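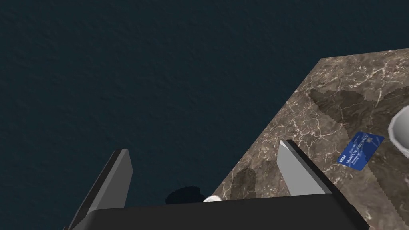 4.2 Surface cleaning between patients

Dental surgeries are expected to wipe down every surface within reach of the chair after each patient has left. The guidance given to practices says little about what the surface is made of, and most of the published work has used plain white laminate. This is a narrow choice. Worktops in reception areas, consulting rooms and older converted houses are often stone or stone-effect, and a brownish-grey marble with pale veins running across it hides splashes and dried spots far better than a plain white top does. Staff who clean by eye will tend to stop sooner on such a surface. We therefore looked at cleaning time and residue on patterned and plain tops separately.

The study took place in 12 treatment rooms across practices belonging to two groups, Trunetti and Pearce. All rooms were in daily use. Each had at least one fixed worktop beside the chair and one further away that was used for notes, impressions and deliveries. The near worktop was covered by the practice's own cleaning rota in every room. The far worktop was named on the rota in only 5 of them, and in the remaining rooms it was wiped when a member of staff thought it was needed.

A fluorescent marker was placed on each worktop before the first appointment of the day and checked under a hand lamp after the last. The marker dries clear and comes off with the detergent wipes already stocked by both groups. Staff knew that cleaning was being studied but were not told where the marks would be. Marks were placed at the front edge, at the back against the wall, and beside any item that was normally left out, such as a cup, a box of gloves or a tray.
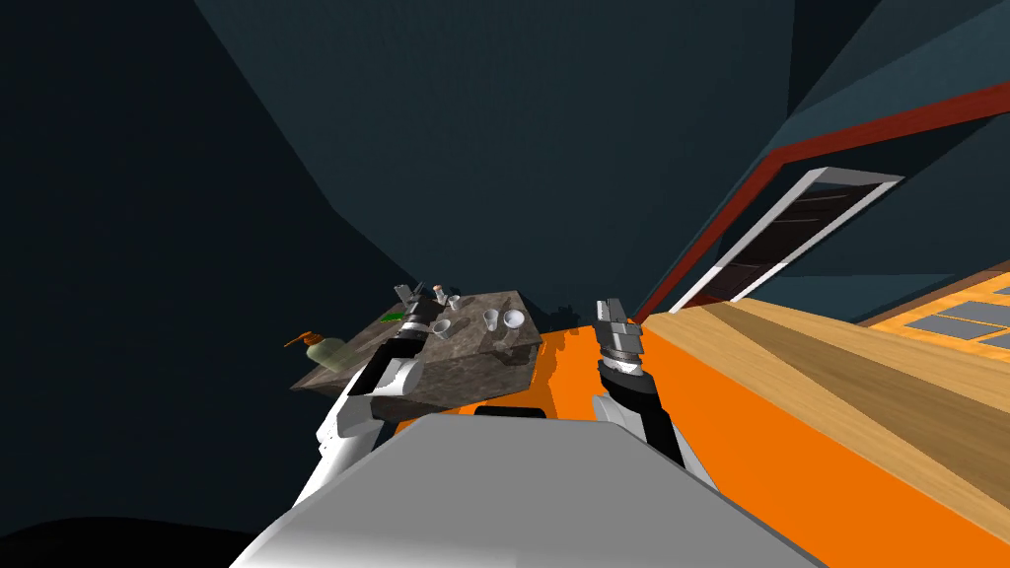 Figure 3. Simulated room with counters: two arms extend towards the counters, with the left gripper over a stone-textured top holding small items and a grey cup.

In total we recorded 1000 marks. A mark was scored as removed, partly removed or untouched. Partly removed marks were counted as untouched in the main analysis, as a smear left behind shows that the wipe passed over the spot without enough pressure or enough fluid. Scoring was done by one assessor, and a second assessor repeated it for 100 of the marks. The two agreed on all but a handful, most of them smears at the back of the worktop.

Marks at the front edge were removed more often than those at the back, in both groups and on both types of top. Marks beside items left out on the worktop did worst of all. Staff commonly wiped up to the item and then round it, leaving a ring that was plain to see under the lamp. Where the practice kept its worktops clear between patients the difference between front and back was much smaller. Patterned tops had more untouched marks than plain ones, but the gap narrowed once the distance from the chair was taken into account, and we would not want to rest much on it.

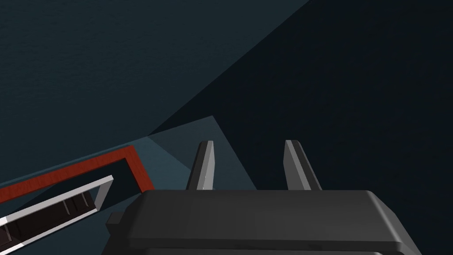
Cleaning time was harder to measure. Rooms were timed from the patient leaving to the next patient being called, and this period also included writing up notes and changing instruments. At Trunetti the nurse usually began with the chair and light handle and came to the worktops last. At Pearce the order varied from room to room. Late in a session, when appointments were running behind, the far worktop was the step most likely to be dropped.

Two products were in use. Most rooms had the Evov wipe, which comes in a tub, and the others used a Garosow spray with paper towel. We did not set out to compare them and the rooms were not assigned at random. Staff using the spray said that it ran on polished stone and needed a second towel. Those using the wipes mentioned the tub drying out if the lid was left up. Neither point was tested.

Tests for protein residue were carried out on a smaller set of worktops and are reported in section 4.3, together with the results for chair controls and drawer handles.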